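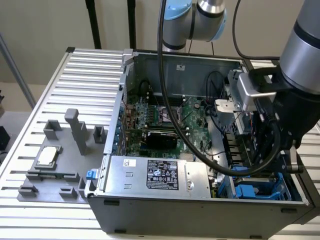 Callum Carnegie reckons you can do the whole strip-down with the tower standing up. You can, but screws go down behind the board and then you're shaking the thing. Lay it down.

Section 2. Opening the case and getting the board ready
Warero refurb guide, June 2021

Before you start
Shut down, switch off at the wall, pull the power cord. Monitor, keyboard, network, the lot. Hold the power button in for 20 seconds.
Wrist strap on, clipped to bare metal on the case. Not paint.

1. Tower on its side, removable panel facing up. Flat bench, no carpet.
2. Panel off. Most slide back then lift. Stuck? Check for a screw you missed before you get the flat screwdriver out.
3. Photo of the inside on your phone. Every cable you can see. Do it now, not after.
4. Blow the dust out, short bursts. Hold fan blades still with a finger.
5. Unplug the main board connector. Squeeze the clip, pull straight up, dont rock it side to side.
6. Expansion cards next. Bracket screw first, then the little catch at the end of the slot, then lift evenly.
7. Memory out. Both clips, edges only. Into an antistatic bag.
8. Drives. If yours has coloured latches, push the latch and slide the tray. No screws on those, so stop looking for them.
9. Processor: leave unless the job sheet says to pull it. If it does, lever up, lift straight, cap on the socket straight away.

CAUTION
Never open the power supply. Not even unplugged for a week. Faulty ones go in the Moffat bin whole, label still on.

CAUTION
Nothing touches the contacts in an open socket. No fingers, no cloth, no air can. Bent pins = dead board.

Note: older Zundano towers have a second panel screw under the back lip. Easy to miss.

Note: job sheet codes for this section are 1482 (board stays in) and 1614 (board comes out). Wrong code and the parts get shelved in the wrong place, and Heather Ogilvie has to go and find teh lot.

Screws in the tray, sorted by length. Then Section 3, removing the board. 1482 jobs skip to Section 4.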